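Search the list archive

Thu 6 January

To the Menano supporters' list

Before everyone gets carried away with the new scoring record, could we look at who we scored against? Fledon turned up with a youth keeper and went home with a hammering. Take that match out and we're the same side that couldn't finish a chance in June.

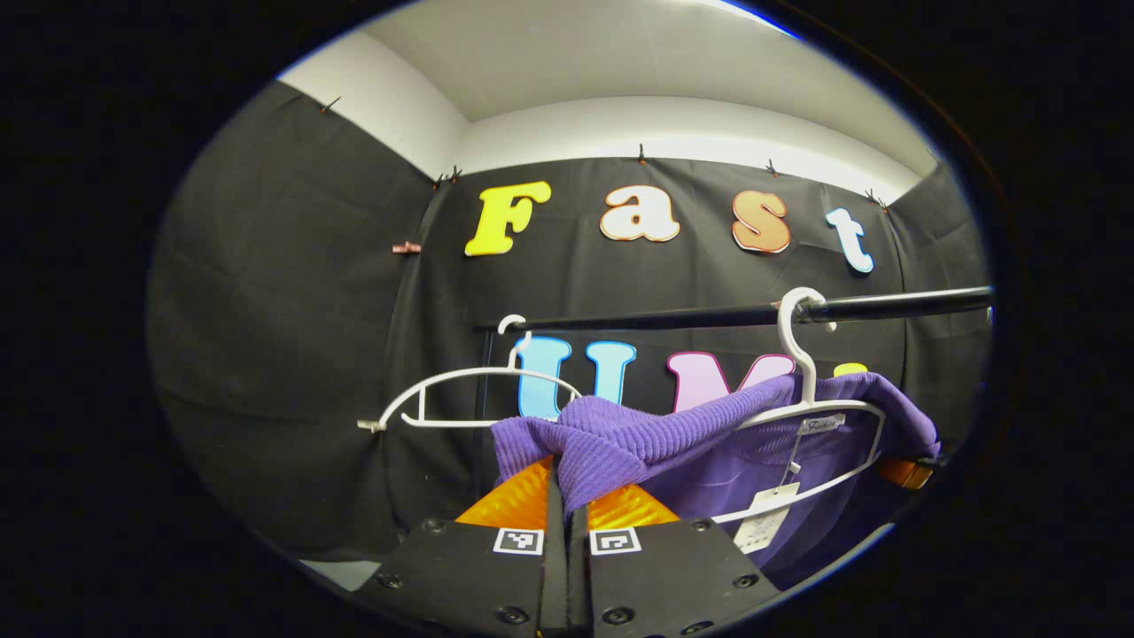 Purple top on the rack, black cloth on the walls.

Tadeo Arancibia wrote:
> Best attack the club has ever had, and the table proves it.
> 400 league goals since we joined the division! I say we
> go to Hedunska and play three up front from the whistle.

The table proves we beat Fledon. I've read the club's figure of 400 and I'd like to see the sheet it came from, given that the old match reports were never kept in one place. Does it include the abandoned game? Does it include own goals? I asked last season and got a cheerful non-answer.
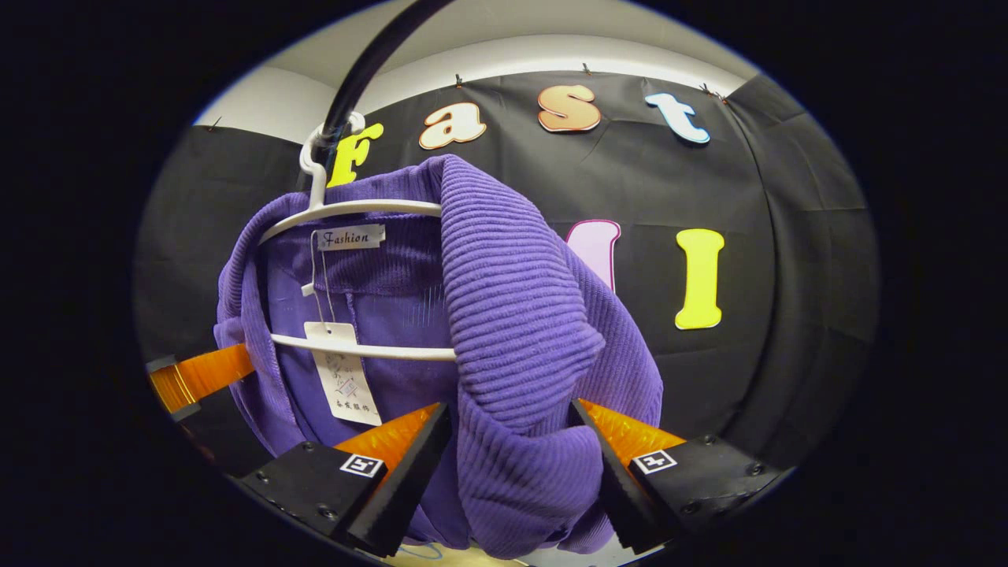
Three up front at Hedunska is asking for trouble. They sit deep, wait for the fullbacks to wander off, and hit the space behind. Our back line holds its shape about as well as a knit sweater on a plastic hanger, all bunched up on one side and drooping on the other. Ibarra tried the same thing there and lost 3-2 after leading twice, and Ibarra have a midfield that tracks back.
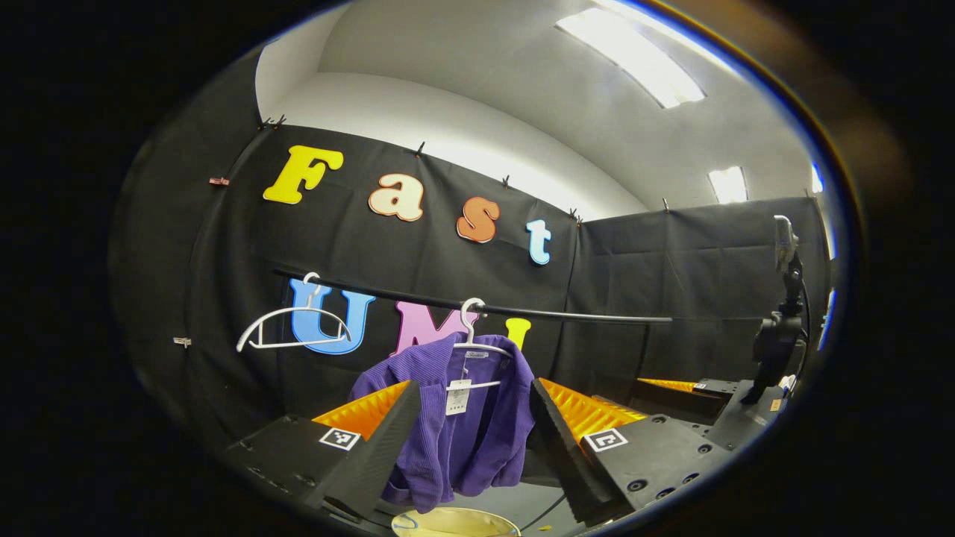 Tadeo has since answered that Ibarra lost because they took off their only holding player, and that a cautious side gets beaten at Hedunska anyway, only more slowly. Fine, but who is our holding player? I've watched every home game and couldn't tell you. Show me a clean sheet away from home first, then I'll listen to talk of records.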